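Notes d'atelier, dernière mise à jour en juin. Les remarques de Venla Partanen et de Sakda Boonchu sont intégrées au texte.

# Comparer des pinces chez soi : trucs et habitudes

Ces conseils s'adressent à ceux qui essaient une pince à deux doigts dans une maison ordinaire, avec des objets ordinaires. Ils supposent que le bras est déjà monté et que l'arrêt d'urgence a été vérifié. Pour le câblage et les masses admissibles, suivez la notice du fabricant.

## Avant de commencer

- Choisissez les objets avant de choisir la pince. Une bouteille d'eau, une éponge, un torchon plié, une télécommande et une boîte de sucre suffisent pour une première journée.
- Numérotez les objets au feutre, sous le fond. Une bouteille remplacée en cours de route par une autre marque fausse la comparaison, les parois n'ont pas la même raideur.
- Pesez tout sur la balance de cuisine et notez le poids sur l'étiquette. Notre boîte de sucre entamée fait 182 g. Nous la fermons avec un élastique et nous ne nous en servons plus pour le café.
- Dégagez les franges de tapis, les glands de coussin et les cordons de rideau. Tout ce qui pend finit par se prendre dans une articulation.
- Collez au sol un repère de ruban de peintre à chaque position du pied. Évitez l'adhésif d'emballage, qui laisse de la colle sur le parquet. Pour retirer un reste de colle, un chiffon et un peu d'huile de table, puis de l'eau savonneuse.

## Les vis et les doigts

Passez la clé hexagonale sur les vis des doigts avant chaque série, moteur coupé. On vérifie qu'elles tiennent, on ne force pas. Si l'une d'elles a bougé, faites un trait de vernis à ongles à cheval sur la tête et sur la pièce : le trait se casse dès que la vis tourne, et cela se voit de loin.

Nettoyez les surfaces de contact avec un chiffon sec qui ne peluche pas. Après des essais avec des objets gras (bouteille d'huile, beurrier), un chiffon à peine humide de liquide vaisselle, puis un second à l'eau claire, puis séchage complet. Pas de lavette en microfibre usée, elle laisse des fils dans les charnières.

Pour les objets lisses, Pichit Rungrueang colle sur les doigts une bande découpée dans un vieux tapis antidérapant de tiroir. C'est bon marché et cela se change vite. Il faut en mettre la même longueur des deux côtés, et l'écrire dans le cahier. Une pince avec bandes et une pince sans bandes ne se comparent pas.

## La bouteille d'eau

C'est l'objet le plus utile de la maison pour départager deux pinces. Elle est souple, elle glisse, elle laisse passer la lumière et son poids se règle au robinet.

1. Prenez une bouteille de 500 ml et faites une série pleine, une à moitié, une vide. La vide est la plus difficile, les parois s'enfoncent.
2. Vissez le bouchon à fond, essuyez la bouteille et attendez qu'elle soit à la température de la pièce. Une bouteille sortie du réfrigérateur se couvre de buée.
3. Visez l'étiquette pour la première série, le plastique nu pour la seconde. Certaines étiquettes tournent autour de la bouteille quand on serre.
4. Commencez à la force la plus faible et montez par paliers. Notez le premier palier où la bouteille ne glisse plus, puis celui où la paroi se marque.
5. Posez un plateau à rebord et une serpillière sous la zone de prise. Débranchez la multiprise qui traîne par terre.
6. Changez de bouteille dès que le plastique garde un pli.

Uthai Nakpan ajoute une série inclinée : même prise, poignet tourné, bouteille en biais. L'eau se déplace et le centre de gravité avec elle. Deux pinces équivalentes à la verticale peuvent se séparer nettement à cet exercice.

## Lumière et caméra de poignet

Fermez les rideaux ou ouvrez-les, mais ne changez rien pendant une série. Le soleil qui traverse le plastique blanchit une partie de la bouteille, et la détection du bord s'en ressent. Les rideaux satinés renvoient beaucoup de lumière l'après-midi ; à Suksawat, nous faisons les objets transparents le samedi matin, stores baissés, et les objets opaques ensuite.

Éteignez le téléviseur. Même chose pour les guirlandes et les lampes qui clignotent.

Essuyez l'objectif avec un tissu à lunettes. Une trace de doigt suffit à voiler toute la matinée.

Faites aussi une série sur fond chargé, dans le salon tel qu'il est. Un mur blanc donne de bons chiffres qui ne servent pas à grand-chose une fois la pince devant un canapé à motifs.

## Tenir le cahier

Une ligne par essai : objet, poids, force, bandes ou non, lumière, résultat. « Tenu », « glissé », « lâché », « écrasé », et pas d'autre mot. Vichien Thammasiri a relu les cahiers de Koltemetti et de Wastville, 3 787 lignes en tout. Il a dû en écarter 182 où le résultat était noté « moyen ».

Gardez une photo par réglage, prise une fois la pince refermée, et collez-la en face de la ligne correspondante. Dans le cahier du salon, page « prise en biais », on trouve la pince GALBOT avec la bouteille à étiquette rouge entre les doigts argentés :

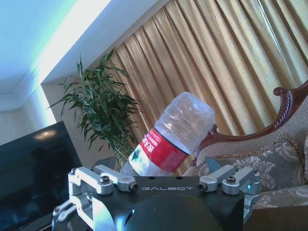
## Ranger

Coupez l'alimentation, doigts ouverts. Videz les bouteilles dans l'arrosoir et laissez-les sécher tête en bas, bouchon à part. Les bandes antidérapantes se décollent le jour même, tant que la colle est souple. Le chargeur et les clés retournent dans la boîte marquée Pakumus, sur l'étagère du haut.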